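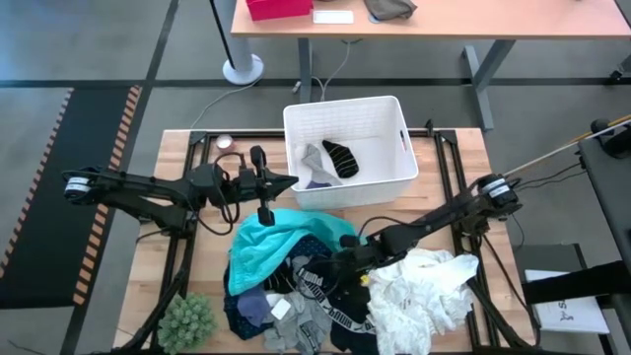
Jonas Lanz would like the sorting cells inspected at the start of every shift, and for the sorters to do it themselves before the line lead signs. His comment came in on the February version of this list and has been adopted from this issue on.

Drollovton site, small-item sorting
Cell inspection checklist with comments
Issue date: Friday, August 9, 2019
Replaces: February issue

Mark each item OK, NOT OK or N/A. A NOT OK in section 1 or 2 keeps the cell out of service.

1. Frame and arms (power off)

1.1 Frame bolts tight at all corners. OK
1.2 Arm bases secure on both sides of the frame. OK
Comment: Paint marks added across the bolt heads so that movement shows without a wrench.
1.3 Gripper jaws free of lint, thread and loose tags. NOT OK at first check, OK after cleaning
Comment: Thread wound around one jaw pivot. Sorters asked for a pick tool at each cell. Ordered through Irkden.
1.4 Arm cables free of kinks, with enough slack for full reach. OK
1.5 Floor cables routed away from the standing position. NOT OK
Comment: One cable crosses the walkway side. Cover strip to be fitted. Cell may run with the walkway closed.

2. Stopping and reach (power on, no load)

2.1 Stop button halts both arms. OK
2.2 Arms stay still after the button is released until restart is pressed. OK
2.3 Reach limits match the posted sheet. OK
2.4 Nobody reaches over the tabletop while the arms are enabled. See comment
Comment: Habit from the manual tables, where sorters pull a sock out of the pile as soon as they see it. Two near misses written up since February, no contact. Ruggiero to repeat the reach training for second shift.

3. Load

3.1 Pile within the marked height. OK
3.2 Pockets emptied before loading. NOT OK
Comment: Pocket check used to happen at the table during sorting. With the cells it has to happen upstream, and no one has been assigned to it. Dedeck to name a person per shift.
3.3 Lace, straps and open knits set aside for hand sorting. See comment
Comment: Sorters disagree with this rule. The cell handles some lace without trouble, and setting all of it aside puts the slowest work back on the hand table. Rule stands until the snag log covers 2,000 items.
3.4 Basket seated and free of anything other than garments. NOT OK

4. Work at the cell

4.1 One trained person assigned per cell. OK
4.2 Attendant rotates to another task after 30 minutes. NOT OK
Comment: Rotation missed on 12 of 42 shifts reviewed. Attendants report less shoulder strain than at the manual tables and more eye fatigue. Several said that watching for a missed grasp is harder to keep up than sorting was. Short shifts with no relief account for most of the misses.
4.3 Standing mat flat, edges down. OK
4.4 Attendant can reach the stop button from the normal position. OK
Comment: Checked with the shortest and tallest attendants on first shift. Second shift still to be done.
4.5 Attendant knows that stopping the cell does not count against the shift. See comment
Comment: Two attendants believed it did. The stop count has been taken off the wall display. Line leads to repeat this at handover.

5. Open items

Cable cover strip: maintenance
Pocket check assignment: Dedeck
Reach training, second shift: Ruggiero
Relief cover for rotation: Lanz
Stop button reach check, second shift: line lead

Completed sheets stay in the cell binder. Write the time next to any NOT OK that is cleared during the shift, and leave the original mark readable.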